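Securing Furniture Before an Earthquake

Most injuries at home in a moderate earthquake come from things that fall or slide. An afternoon with a drill takes care of the worst of them.

What you need: a stud finder, a drill, a level, 6 steel L-brackets, wood screws long enough to reach an inch into the stud, and museum putty for small items.

1. Go room by room and write down anything taller than your waist, then anything heavy that sits above a bed, crib or couch.

2. Find the studs and mark them in pencil. Drywall anchors alone will not hold a full bookcase. A loaded one can weigh 400 pounds.

3. Fix a bracket at each top corner of the piece, into the frame and not the thin back panel. Nylon straps also work and allow a little movement.

4. Move heavy books and dishes to the bottom shelves. Put latches on kitchen cabinets.

5. In bedrooms, shift the bed away from windows and take down framed pictures over the headboard.

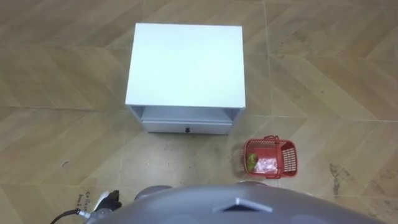
6. Keep shoes and a flashlight within reach of where you sleep. Broken glass on the floor is a common cause of cuts after a night quake.

7. Strap the water heater in two places, upper third and lower third.

Check every screw again in October and tighten any that have worked loose. Renters should ask the landlord before drilling.

Text by Horácio Lobo, checked by Yuxi Shen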